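Wrist-only vs. head+wrist policies: dropping blurred frames changed less than I expected
Forum: Manipulation Learning > Data and Training

trulivov_lab
Posts: 84

Posting a result from July in case it saves somebody a training run, and to ask whether the analysis holds up.

Setup: two-arm tabletop station, one camera on each wrist plus one head view. Teleoperated demos, short pick and place tasks with household and desk objects on a white table. After removing aborted episodes we had 2287 demos. The policy is a plain action-chunking transformer, same backbone for every view, no depth.

The question was whether motion blur in the wrist stream hurts. We scored every wrist frame with a Laplacian variance measure, normalized per episode, and set a cutoff by hand. Any demo with more than a quarter of its wrist frames under the cutoff was dropped. That left 2089. Then we trained both sets with the same seed list and the same number of gradient steps.

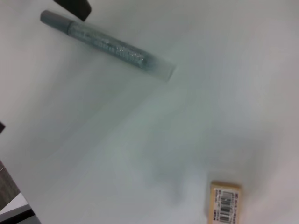 The cutoff is the weak part. Laplacian variance depends on how much edge content is in view, and a white table has very little. A sharp view of bare table scores worse than a blurred view of a barcode label. Per-episode normalization helps some, but it does not remove the effect.

Result: with wrist cameras only, the filtered set did slightly better on pens and other thin objects and the same on everything else. With the head view added, the two sets could not be told apart. We ran 338 evaluation trials in total across the four conditions.

My reading is that the head view already carries the coarse position, and the wrist view only matters in the last few centimeters, where the arm is slow and blur is low anyway.

kettle_ohm
How many trials per condition? If it's an even split, a slight improvement on one object class is noise. You'd have maybe a couple dozen pen trials per cell.

trulivov_lab
Close to even. Pens were over-represented on purpose, but your point stands. I would not claim the thin object result at any confidence level I'd put in a paper. The null result with both views is the one I trust more.

nine_dof
I don't think you can trust the null either. Failing to separate two conditions with that many trials only tells you the effect isn't huge. Did you compute an interval on the difference?

trulivov_lab
Yes, bootstrap over trials, and it's wide. It would allow a moderate effect in either direction. I should have put that in the first post.

bozkurt_fork
We tried something similar using the Bozkurt loader and got the opposite. Filtering hurt. The dropped demos were the fast ones, and the fast operators were also the good ones. After filtering, the policy hesitated before closing the gripper. Check the mean episode length of your dropped set against the kept set before you read anything into this.

trulivov_lab
Checked. Dropped episodes are shorter on average, so the same bias is present here. I don't see hesitation at grasp, but I was scoring success only and have no timing data on the rollouts. I can get it from the logs.

kettle_ohm
What does the head view look like in your setup? "Head view carries coarse position" depends a lot on how much of the table the arms cover up.

trulivov_lab
Occlusion is moderate. Both arms enter from the sides, and the right one tends to block things at the back of the table.

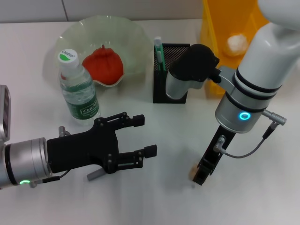
Head view, both arms over the table. The right arm's camera unit hides part of the pen holder.

Objects near the right gripper are the worst case. Small tan ones go behind the fingertips and the head camera loses most of the shape.

nine_dof
Then that's where I'd look. Split the trials by whether the target is occluded from the head at the start of the approach. If your explanation is right, filtering should matter only in the occluded split. If it makes no difference there either, the wrist stream is being ignored and blur was never the issue.

bozkurt_fork
Seconding the split. Also mask the wrist input at test time on the unfiltered model. Cheaper than retraining and it answers the "is it ignored" part directly.

trulivov_lab
Masking run is queued. The occlusion split needs labels, so that will take longer. I'll label from the head frame at the first action chunk.

onetell_user
Why drop whole demos at all? We down-weight the loss per frame in our Onetell configs and keep everything. Throwing out a demo for a quarter of its frames wastes the rest.

trulivov_lab
Chunked targets overlap, so per-frame weights get smeared across the chunk. Not impossible, just more to verify.

onetell_user
We weight by the observation frame at the start of the chunk and ignore the overlap. Works fine.

nine_dof
"Works fine" compared to what?

onetell_user
Compared to no weighting, same data. I don't have a comparison to dropping.

kettle_ohm
Before any of that I'd shorten the exposure and add light. You're fixing in training what a lamp would fix at collection.

trulivov_lab
Agreed for new data. It does nothing for the demos we already have, and shorter exposure changes the noise, so old and new would no longer match. Prilotow exports keep the exposure value per frame, so I can at least plot blur score against it. Will post that with the masking numbers.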